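Pad wear and the grasp labels

I spent most of September trying to find out why our grasp predictor got worse on the second batch of demonstrations. The first batch had 1,368 episodes and the second 2,099, all recorded with the same hand-held gripper. Same tasks, same table, same two operators (Lovely Calimlim and me). Held-out error still went up.

Eero Tuominen suggested sorting the episodes by recording order before looking at anything else. Error climbed steadily through the second batch, and most of it was sideways: the predicted grasp centre drifted towards one finger. The model takes the closing point as the midpoint between the pads, and that only holds while both pads are in similar condition. The left one has a ragged, frayed edge. The right one is only slightly worn.

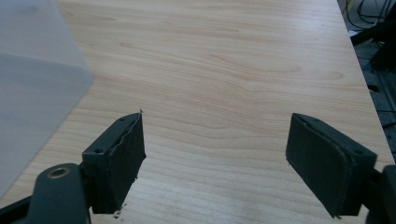 Correcting the labels

I added a per-episode offset to the midpoint, fitted on 20 reference closes on an empty gap, and interpolated it over the recordings between reference sets. Retraining took 68 minutes on the small machine. The drift is mostly gone from the plot. What remains is in thin objects, where I suspect pad stiffness, and I have no measurement for that yet.

Reference closes now go at the start of every session. Code is in the Zavura repository under labels/offset.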